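Relatório de visita técnica: unidade de formas estéreis Sundach

Data da visita: 2 de agosto de 2023

A visita teve por objeto a linha de envase asséptico de colírios em dose única da Sundach, com ênfase no controle de partículas, na integridade do fechamento e no programa de estabilidade. O percurso seguiu o fluxo do produto: recebimento de matérias-primas, preparo da solução, filtração esterilizante, envase, inspeção e laboratório de controle.

Recebimento e preparo

Os excipientes tamponantes e o agente viscosificante entram por uma antecâmara com pressão diferencial registrada em contínuo. A pesagem é feita sob fluxo laminar, com dupla conferência no sistema. O preparo ocorre em tanque encamisado de aço inoxidável, com ajuste de pH ao final da dissolução do polímero. A osmolalidade é medida em amostra retirada antes da filtração, e o lote só avança com o resultado liberado pelo laboratório.

O polímero viscosificante é o ponto crítico do processo. Soluções com viscosidade próxima do limite superior da especificação reduzem a vazão no filtro e prolongam o tempo de retenção. A equipe trabalha com limite de tempo definido entre o fim do preparo e o fim da filtração, validado em três lotes consecutivos.

Filtração e envase

A filtração esterilizante usa dois filtros em série, com teste de integridade antes e depois do uso. O envase é do tipo sopro-enchimento-selagem, em polietileno de baixa densidade. A extrusão e a selagem ocorrem na mesma estação, sob ar filtrado, sem intervenção do operador na zona crítica. A máquina, fornecida pela Hämäläinen, opera a cerca de 215 flaconetes por minuto em regime estável. As tiras saem em conjuntos de quatro unidades e seguem para a detecção de microfugas por alta tensão.

O monitoramento ambiental inclui contagem de partículas em contínuo, placas de sedimentação e amostragem ativa de ar. As simulações de envase com meio de cultura são semestrais e cobrem as intervenções previstas em procedimento, inclusive troca de agulhas e parada prolongada.

Inspeção e acondicionamento

A inspeção é automática em 100% das unidades, seguida de amostragem manual por nível de qualidade aceitável. O material semitransparente dificulta a leitura de partículas claras, e a empresa mantém um conjunto de defeitos de referência para requalificar as câmeras a cada mudança de molde. As tiras aprovadas recebem sobre-embalagem em alumínio, necessária para conter a perda de água pela parede do flaconete.
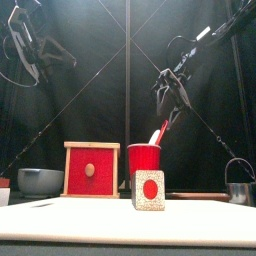
Dois braços robóticos sobre uma mesa branca; o da direita, próximo a um copo vermelho.

Laboratório e estabilidade

O doseamento do ativo e das substâncias relacionadas é feito por cromatografia líquida com detecção no ultravioleta. O método foi transferido da Nisel, responsável pelo desenvolvimento da formulação, e a comparação entre laboratórios consta do relatório de transferência apresentado. Os estudos de longa duração acompanham teor, pH, osmolalidade, viscosidade e perda de massa. As câmaras climáticas são monitoradas pelo sistema Ernance, com alarme local e remoto.

Na documentação consultada, a perda de massa após a abertura da sobre-embalagem sustenta o prazo de uso declarado na bula. Não foi apresentado estudo de extraíveis para a tinta de impressão do lote mais recente do alumínio.

Pendências

Envio do estudo de extraíveis e lixiviáveis da sobre-embalagem.
Envio do procedimento revisado de requalificação das câmeras de inspeção.
Esclarecimento sobre o critério de descarte das tiras retidas após parada da selagem.

As respostas serão anexadas a este relatório quando recebidas.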